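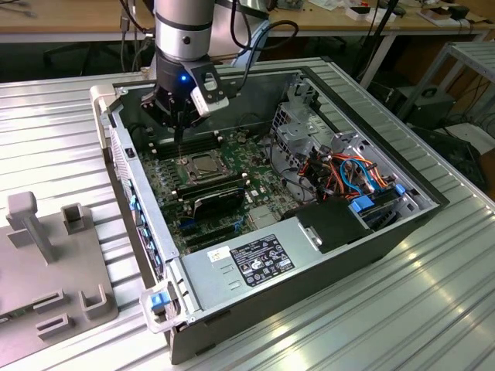
Tower on its side on the ribbed table, side panel off, cooler not fitted.

Workshop notebook, Vivby bench
July, entry opened 9:40
Entered by: K. Mollah

Unit 18 of the Chowdhury lot was taken up this morning for inspection and rebuild. The lot consists of office desktops released by Skustska after their move. Each unit is to be returned to working order or written down for parts, and the decision is to be recorded here before the unit leaves the bench.

Condition of the case. Gray metal, black outer frame. The side panel was set on the lower shelf with its screws in the tray marked 18. Please do not combine trays. The screws from unit 17 were mixed with those of an earlier machine and the panel on that unit still does not sit flat.

Processor socket. The retention frame and lever are in place. The cooler is to be kept with the unit and cleaned of old paste before refitting. Paste is to be applied fresh, from the Wodero tube in the second drawer. The older tube has separated and should be discarded.

Memory. The slots are beside the socket. Modules for this lot are held in the antistatic box and are to be tested one at a time, beginning with the slot farthest from the socket. Record the slot as well as the module when a fault is found. The entry for unit 11 gives only "bad memory" and the work had to be repeated.

Graphics card. Left in its expansion slot for the present. It should come out before the board is lifted, and the card is to be supported at both ends while this is done.

Drives. The cage is silver metal with perforated walls, and the wiring runs close alongside it in a bundle of orange, red, yellow, black and blue. Move the bundle clear before working the blue latch. Any drive found in this lot goes to the locked cabinet and is signed for. No drive is to be started on the bench.

Power supply. Held at the front corner of the chassis by a blue release handle in a white plastic housing. Copy the rating from the black label into the parts sheet. Replacement supplies are charged to the lot at 46 each, so the existing one should be tested under load before a new one is requested.

Parts sheet. Sheet 298 has been opened for this unit. Sheet 297 remains open pending the fan for unit 17.

11:15. Contact cleaner is down to the last can. Order placed with Wodero, together with 200 cable ties.

Remaining for this unit: memory test, load test of the supply, paste and cooler, panel.

K.M.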